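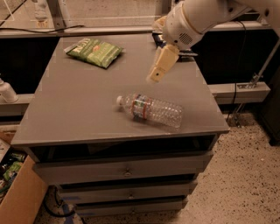 Chapter 6. Comparing Two-Finger Grippers

6.1 Why the object set comes first

A gripper cannot be rated apart from the things it is asked to hold. A bag of chips and a plastic water bottle lying on its side pose different problems, although both can sit on the same tabletop within reach of the same arm. The bag has no fixed shape, and its thickness changes as the fingers close. The bottle keeps its general form but may roll before both fingers touch it. A finger pad that does well on one may do poorly on the other.

This chapter uses data from the Flomum trials, run by Tia Mapplebeck and Povilas Grīnberga. Two finger sets, the Flerna and the Kason, were mounted in turn on one arm. The controller, the approach speed and the camera position were left unchanged. The full record holds 2,194 grasp attempts on 17 objects. Of these, 600 were made on soft packaging and are treated separately in Section 6.4.

An attempt is scored as a success if the object is lifted clear of the surface and held for the full test period. Contact without lift is a failure. So is a lift followed by a slip – even a late one.

6.2 Terms used in this chapter

Stroke: the distance between the fingers when fully open.
Approach angle: the angle between the fingers and the tabletop at first contact.
Closing force: the force at the pads once the fingers have stopped moving.

Readers who have not met closing force before should review Section 3.2 before going on.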